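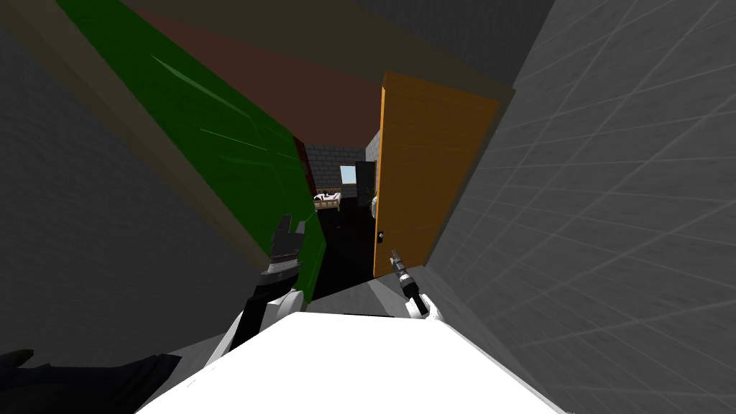 Why do my ears feel funny when it's going to rain? A reader in Abdella wrote in to ask me that, and I love it, because it's all about air pressure!

Air is pushing on you right now, from every side. We measure that push in units called millibars. My little barometer said 1,023 at breakfast, and the sky over Surnus was bright blue. By supper it had slid down to 989, and then 988 (I kept running back to check!). 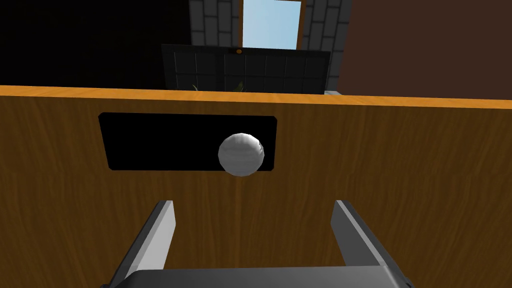
When the number drops like that, air is usually rising, and rising air cools off and makes clouds. Your ears have a bit of air inside too, so a big, quick change can make them pop.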